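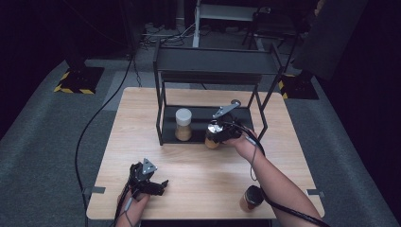

Two weeks ago our small lab got the Vidau hand gripper kit on trial. I promised some of you a review, so I will write it as a thread. It is long, sorry. English is my third language, please be patient with me.

1/ What you get: a pair of grippers that you hold in your hands, the cables, and the Vidau recording software. You do the task yourself, and the motion is saved for training a robot arm later. We paid a deposit of 196 euros for the trial. It comes back when we return the kit.

2/ Our test task is jars on a shelf. A low black metal unit with two levels, standing on a table, and jars with screw lids. It sounds easy. The space between the levels is not very high, so you must bend your wrist to reach the lower shelf, and this is where I learned the most about the handle.

3/ The handle is good. I have small hands and I could still close the jaws fully. After one hour my right thumb was tired, my left was fine. I think the right one has a stiffer spring, but I did not measure it. Vidau support says both are the same.

4/ The cables. This is my biggest complaint. Each gripper has a thick one, and when you reach forward you feel the weight of it along the arm. I recommend to fix it to your sleeve with a soft strap. Vidau does not include a strap. Please include a strap.

5/ Somebody asked me about glass and smooth lids. We dropped two jars in the first session and none after that. The fault was ours: we were gripping too high, only on the lid. When the jaws also hold the upper part of the jar, it sits well.

6/ Total so far: 1152 recordings. The software rejected 76 of them, mostly because we started to move before the beep. I like that it tells you immediately and you can repeat. Our old kit from Norkidard told us only at the end of the day, and then the table was already cleaned.

7/ Small tip. Put tape on the table edges before you begin, so the table and the jars come back to the same place every time. We forgot this on the first morning and I had to delete everything from that morning.

8/ Export worked with our Zimotwood arm after I changed one setting, the order of the axes. The manual has it wrong on the page about calibration. I wrote to them and they answered the next day, very politely.

9/ Will we buy it? I think yes, if they offer a longer cable or a lighter one. The trial ends July 18, 2026 and I have to decide before that. If you have used the kit for soft things like bags or cloth, please write to me, we start with bags next.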